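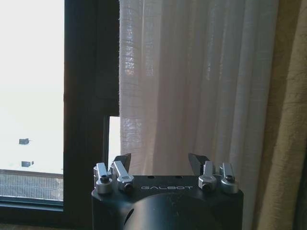 Amra Matić told us at the April meeting that the night noise matters less to her than the deliveries at five in the morning, and that the first version of the diary gave her no place to write that down. Two other households had made the same point by email. We changed the form the following week, and the entries in this report use the new one.

Zaldale Street Noise Diary
Progress report to the Lins Fund, second period
July 27, 2023

Households

We have 110 households enrolled, against a target of 100. Most are in the blocks between the bus depot and Drindstead Road. The streets north of the market are still thin, and we would like to move the remaining printing money into door-to-door sign-up there. Ronaldo Rocha has sent the revised budget line separately.

Diary entries

Residents sent in 1,498 entries during the period. Each one gives a time, a guess at the source, whether the windows were open or shut, and a score for how much it bothered the person. Traffic is the most common source, followed by deliveries and then building work. Entries drop off sharply on weekends - we think people forget the diary then, so the weekend figures should not be read as quiet.

Paper diaries take much longer to process than we planned for. Jucélia Toledo has been typing them up and is now caught up to the end of the spring batch. Handwriting is a problem on a few sheets and those have been set aside.
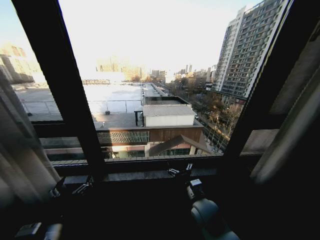 View from an upper floor, with a high-rise residential tower to the right.

Upper floors

The upper-floor entries score higher than we expected for the early morning. We don't have enough of them yet to say much more. Pádraig Phelan wants to compare them with ground-floor entries from the same buildings, and that needs at least one more household per block.

Sound meters

The meters from Dilodska arrived late and one had a faulty battery door. It has gone back. The others are out on loan, a week at a time, and the waiting list is longer than we can clear by fall.

Next period

Sign-up north of the market, the floor comparison, and a first meeting with the depot about engine idling. Janaína Damasceno will send the meeting date once the depot confirms it. Spending is within budget apart from postage, and we ask the Fund to approve the move of the printing money before the next payment.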